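Suvarna Table Oil, 332 ml tin

Home > Wood Care > Oils and Waxes > Suvarna Table Oil

In stock – ships from our Pileck workshop

Hi, and welcome to the page for the oil I get more mail about than everything else in the shop put together! I'm Roos Claeys, I mix it, I fill the tins, and I've been rubbing it into my own kitchen table for years (there's a burn mark by the window I have given up on, please don't ask). Suvarna is a plant-based oil for indoor wood that gets used every day. Tables mostly, but also desks, shelves, benches, and that one chair everybody fights over.

It started as a batch I made for my friend Ayanda Ntuli, who had bought a big old table at the Skatness flea market and didn't want it to end up shiny. She hates shiny. So do I! What we both wanted was wood that still looks like wood, only a bit richer, and that you can fix yourself on a rainy afternoon without sanding the whole thing back. It took me 14 tries to get the smell right, and it now smells faintly of orange peel and then of nothing at all after a day or so.
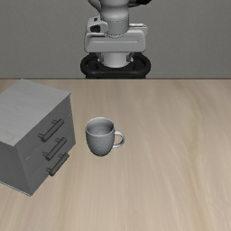
Pale wood is where people get nervous, and I understand why. A lot of oils turn it yellow, and once it's yellow you're stuck with it. Suvarna does warm up the color a little, so I always tell people to test the underside first and leave it overnight. If your top is a light beige-brown with darker and lighter streaks running through it, like the one with the gray mug and the little three-drawer cabinet on it, look at the darker streaks when you test, they drink up more oil than the rest and they're what changes first. Too dark? Use the Zoltham Pale Base under it, one thin coat, and test again.

How to put it on

Shake the tin. Really shake it, the good stuff sinks. Wipe the table with a barely damp cloth and let it dry all the way. Then pour a small puddle (coffee-saucer size) and spread it with the grain using an old T-shirt. Wait 10 minutes and wipe off everything that's left sitting on top – everything, even if it feels wasteful. Sticky tables are nearly always tables where somebody was too generous. Leave it overnight and do a second coat the next day.

Please lay your oily rags out flat outside to dry, or drop them in a bucket of water. Bunched-up oily rags can heat up and catch fire by themselves. I put it on the label in red and I'll put it here too.

Mugs, rings and everyday life

Give a freshly oiled table a week before you go back to hot drinks without a coaster. After that you can relax a bit. I still get a ring now and then, and I rub a few drops of oil into it with my thumb and go do something else. Wine I wipe up right away. Nail polish remover is the enemy!

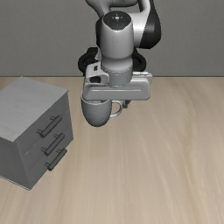 Gray mug above a light wooden tabletop.

What's in the tin

Linseed oil, tung oil, a little carnauba wax, orange oil. No added color. If you have a nut allergy, write to me before you order, tung oil comes from the seed of a nut-like fruit and I'd like us to talk first.

Size: 332 ml
Coats needed: two on bare wood, one for a refresh
Finish: matte
Use: indoors only
Price: $73 for the gift box (two tins, cloths and a tin of Zoltham Pale Base), single tins at the shop counter price in the drop-down

What customers write

"Did my desk and then did the bookcase because I had some left. Now my husband wants the stairs done." – Yoon-hee Yoon

"Good oil, but the lid is a pain. I needed a screwdriver." – Finbarr Heffernan

(Finbarr is right about the lid. New lids are coming in June and they open with a coin.)

"Can I use it over old varnish?" – Jae-hoon Moon

No, sorry! It has to get into the wood, so the varnish needs to come off first. Write to me if you're not sure what's on there and send a close-up in daylight.

Shipping and returns

We pack every weekday morning. Unopened tins can come back within a month, and if yours arrives dented, tell me and I'll send another one. Page updated 2025-04-11.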